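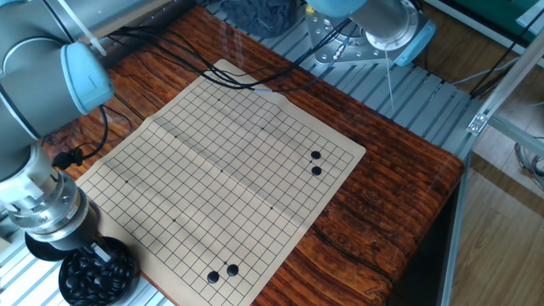 Unit 6. Creasing and recovery in folded sheet goods

A crease is a strip in which bending strain has passed the elastic limit. Outside the strip the sheet springs back; inside it, part of the bend stays. The folded Go board shows the usual result: a soft line down the middle, slight buckling, and one half brighter than the other under the same light. Uneven shading is the quickest check for residual fold angle.

Recovery test (Delance method). Fold the specimen once, load for 220 s, release, and read the angle after 200 s. Run 2 specimens per direction. Report the mean.
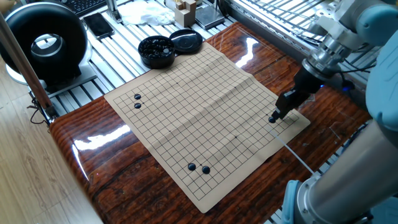

Fig. 2. Fold creases in a game mat; black stones on the grid.

Crossing folds are read separately. Do not average them.

Problem set: Mutik, ch. 6. Due in November.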